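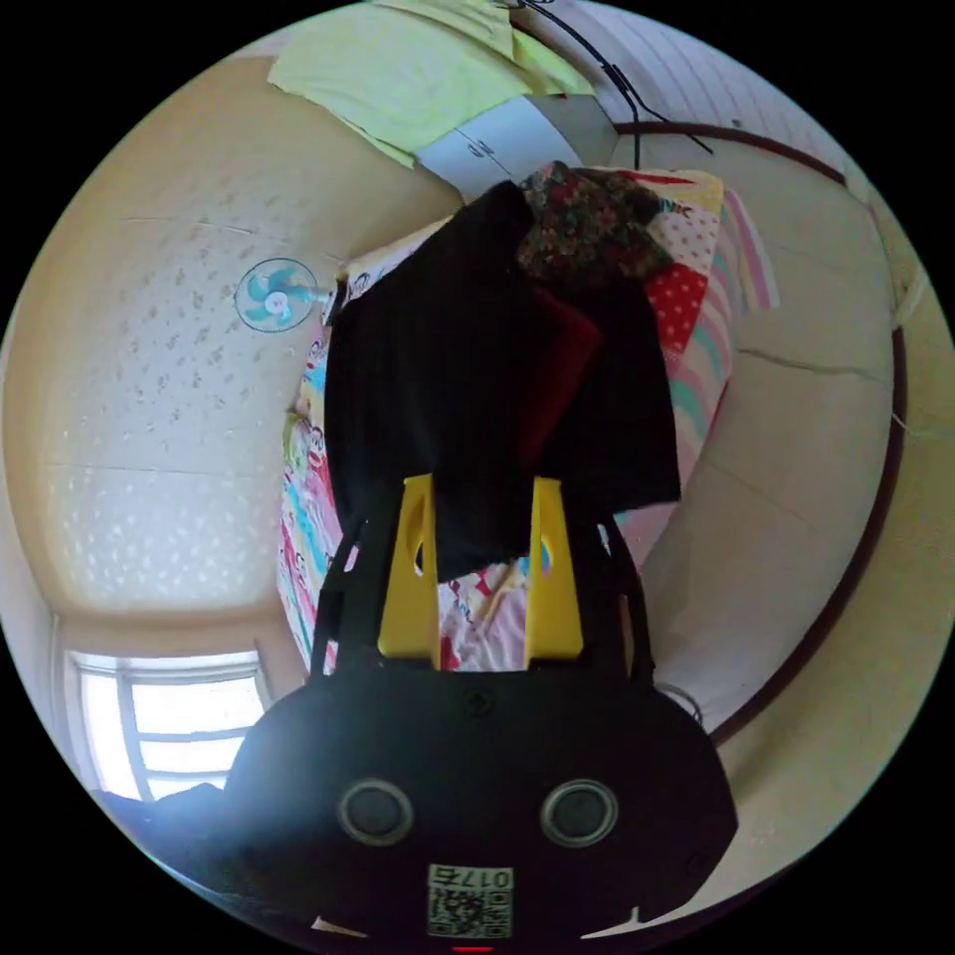

Two grippers, one pile of clothes

Elmarie Hendricks has an opinion about fingers. Yellow ones, to be exact, with a slot cut through each, fitted to the hand-held gripper she has been trying out on clothes and bedding.

"A black garment on a cartoon mattress cover is a rotten thing to pick up," she says. "You'd think the cartoons would be the problem. It's the black. Everything on it looks like everything else on it."

Her job at Hovora, a small outfit with more opinions than desks, is to decide which of two hand-held grippers the company should buy more of. The Fendau has stiff fingers and a trigger she describes as "agricultural". The Ikodard has softer ones and costs more, which she was told not to mention and mentions twice.

So far the team has logged 1,091 grasps on fabric, 370 of them in bedrooms. Riku Higuchi, who keeps the spreadsheet, wanted a bench and a stack of identical grey towels. Hendricks talked him out of it.

"Riku's towels were beautiful," she says. "I've never met anyone who lives like that."

Who's winning? She makes a face. The Ikodard is better on thin cotton and hopeless with anything heavy and draped. The Fendau will lift a winter coat, then hang on to it like a toddler in a shop. It also weighs more, and by mid-afternoon her wrist has cast its vote.

Cameras were meant to be a separate argument. They weren't. "You change the fingers and suddenly they're blocking the bit you wanted to see," Hendricks says. "So then you move the lens, and Riku has to calibrate again, and he goes quiet."

The slots help with weight, she reckons, though Higuchi maintains they mostly help with catching buttons.

A third set of fingers is due in March. Hendricks has asked for a duller colour. Higuchi has asked for towels.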